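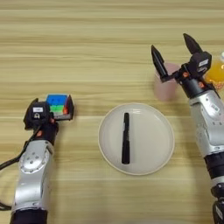
One of our reviewers wrote that two arms are twice the trouble and asked why a single operator should be expected to drive both at once. Fair question! We asked it ourselves in October, when we had one working leader arm and a lot of patience, and I want to spend this section on how we ended up answering it.

4.2 Collecting the demonstrations

Figure 3. Tabletop station at Flaltside during teleoperation. The left gripper holds the cube and the right gripper is open, with the marker on the plate between the two arms.

We show the robot each task by remote control. The operator sits at a pair of small leader arms (we call the rig Plurkusow, after the folder it first lived in) and whatever the operator's hands do, the follower arms copy. There is no script and no waypoint editor. You pick the thing up, you put the thing down, and the joint angles and the head camera view get logged the whole way through.

Our first plan was to record the arms separately and stitch the halves together later. I liked that plan a lot and it was a bad one. When people drove one arm they parked the other wherever it happened to be, and the policy learned to park it too, usually right over the object it needed next. So we threw out those recordings and started again with both hands on the leaders from the first second to the last - even in tasks where one gripper only has to hold something and wait.

The full set has 1675 demonstrations. Of these, 554 are two-handed in the strict sense, meaning both grippers are closed on something at the same moment. The rest use one gripper at a time, with the other holding still or getting out of the way. We kept the failed grasps in as long as the operator recovered without touching the objects by hand, and I'd do that again, as the Evangelista baseline was trained on clean runs only and had no idea what to do after a slip.

Thin objects were the hard part. A marker lying on a plate gives you very little room under the fingers, and the raised rim gets in the way if you come in too low from the side. Operators tried all sorts of things here: straight down with the fingertips, a slow scoop, a nudge toward the rim and then a pinch. We didn't tell them which to use (maybe we should have) and the variety shows up later in Section 5, where the policy sometimes hesitates between two approaches and does neither.

New operators practiced for 34 minutes before we kept anything they recorded, and a session stopped after 70 demonstrations however well it was going. Tired hands drift. You can see it in the wrist traces well before the operator notices - I ignored that limit on my own sessions once, and those recordings are not in the set.

Filed under: Manipulation > Teleoperation > Methods
Print this section | E-mail this section
Contact the Fevora project | Copyright Fevora, all rights reserved | Back to top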